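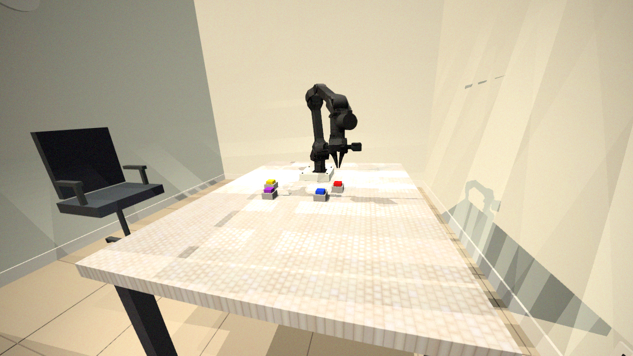
Vakel - the second album, is it really better than the first?

gatefold_gaz
Posted Monday, November 4, 2019

Evening all. I've had the new Vakel record on pretty much every night since it turned up in the letterbox and I wanted to get some thoughts down while my ears are still ringing. I loved the debut, wore it out in fact, but I reckon this one leaves it for dead. The guitars are thicker, the backing vocals sound like a whole pub leaning into one microphone, and side two goes by so quickly I keep getting up to check the needle hasn't skipped. "Cletwood" is the best thing they've ever put their name to. Anyone else?

tramstop41
Glad you started this one Gaz, I've been busting to talk about it. Agree on "Cletwood", disagree on nearly everything else, sorry mate! The debut had that rough, recorded-in-a-garage feel and I miss it something terrible. The drums here are so tidy. I'd happily swap the whole of side two for one more song like "Antal", which still makes the hair on my arms stand up when the bass comes in on its own.

gatefold_gaz
Tidy! They're in time, is that what you mean?

maplepunk
Chiming in from the other side of the world, where the import copies cost a small fortune and mine arrived with a split sleeve (the shop was lovely about it and knocked a bit off). I'm somewhere between you two. I think the songs are stronger and the sound is weaker, if that makes sense. When I saw them in Edthorpe in April they played half of these live, a good bit faster, and the place went off its head. The bloke next to me lost a shoe and sang the rest of the set holding the other one. On the record those same songs feel like they've had a nice cup of tea first.

side_b_only
Were you at Edthorpe too? I was down the front on the left, by the speaker stack, and I couldn't hear properly till the Tuesday. Best night of my year. They did "Antal" twice, once to open and once as the last encore, and I would have stayed for a third.

On the album, I'm with Gaz. People said the first one was too polished for the people who had the demo tape, and now it's the rough diamond. Give it a few years and we'll all be saying the same about this one.

tramstop41
Fair point about the demo, I was one of those people. Still, has anybody else got the vinyl and the CD? There's a hiss on my vinyl all the way through the quiet bit before the last chorus of "Cletwood" and I can't work out if it's the pressing or my stylus, which is getting on a bit.

gatefold_gaz
No hiss on mine. Number 79 of the coloured ones, for what it's worth.

maplepunk
Mine's the plain black and it's there, very faint, only with headphones on. I'd thought it was an amp humming in the studio and I'd grown rather fond of it.

side_b_only
I'll have a listen after work tomorrow and report back. The kids are asleep and I've been told once already tonight about the volume - the backing vocals don't work quiet, they just don't.

tramstop41
Ta, that'd be a help. I've put side two on again while reading all this, and all right, the second track is a good one. The drums are still too tidy.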